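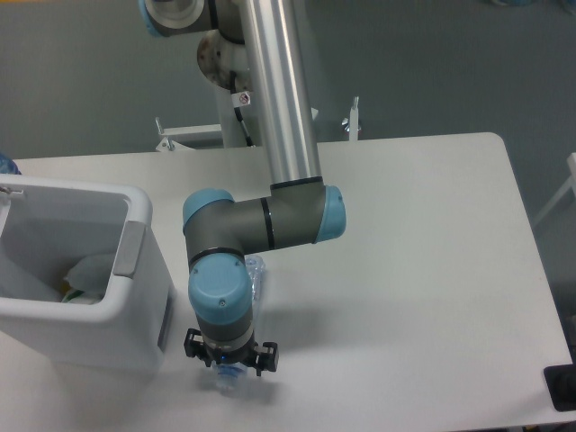
Page 14

Section 4. Teaching the Nenside to pick up a bottle

By now the arm should be clamped to the table and the Collska controller should be speaking to it. If the base still moves when you lean on it, go back to Section 3 and be firmer with the knobs. The arm weighs more than it looks and has no opinion on where it lands.

What you need: one empty plastic bottle with its cap on, one open bin, and an afternoon.

4.1 Setting the home position

1. Clear the space between the base and the front edge of the table. Coffee counts as an obstacle.

2. Check that the cable hangs in an easy loop near the top joint and then runs down the pedestal. A cable pulled tight at home will be pulled a lot tighter at full reach.

3. Press HOME and hold it for two seconds. The arm will take the longest route available. Let it.

4. Read the elbow count on the controller. On our build it comes up as 3,206. Yours will differ. Write it on tape and stick the tape to the controller, where you will ignore it until the day you need it.

CAUTION: Keep your fingers out of the elbow while it folds. The blue caps look friendly. They are covers for motors.

4.2 First grip

5. Open the gripper all the way and stand the bottle between the two fingers, cap down. Thongsuk, the script that runs the pick, expects the cap at the bottom. We have asked it to reconsider.

6. Close the gripper in small steps until the pads touch the plastic, then give it one step more. If the bottle crackles, that was two steps.

7. Raise the wrist just enough for the cap to clear the tabletop. Stop there and watch for a full minute. A bottle that creeps downward needs cleaner pads before it needs more force.

NOTE: Clear plastic is hard for the Jallisari vision add-on to find. If you have it installed, leave it off for this section and jog the arm by hand.

4.3 The drop

8. Jog the arm over the bin and save the point as DROP. Our elbow count there is 3,915.

9. Set the travel height above the rim of the bin – the whole rim, including any latch that sticks up.

10. Run the move at the slowest speed with one hand on the stop button. Open the gripper only after the arm has come to a full halt, unless you enjoy walking across the shop to fetch bottles.

If the arm stops partway with error 2, the payload setting is still zero. Enter the weight of the bottle, press CLEAR, and start again from step 3.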